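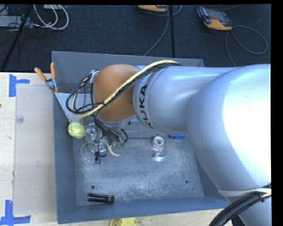 Husavora will open its new packing hall in Ladumia on Aug 9, 2026, and is taking on orders from 300 local households in the first month. Fruit and vegetables will be sorted and packed on the same site, where until April the work was split between two buildings. Produce is held in deep grey bins with tall, smooth walls and a metal floor, and goes from there into the boxes.

The hall was fitted out by Merkell, which also supplied the cold store and the washing sinks. It covers 1000 square metres and has its own loading bay on Figueroa Road.

"Our customers order in small amounts, a few lemons or a bag of carrots, and the old rooms were laid out for full pallets," said Agustina Farías, who manages the site. "We wanted short walks and bins that are simple to wash down."

Boxes can be ordered from the Husavora shop or by post. Collection is free, and delivery is offered to 437 streets in the town and nearby villages.

Press contact: Agustina Farías, Husavora, Ladumia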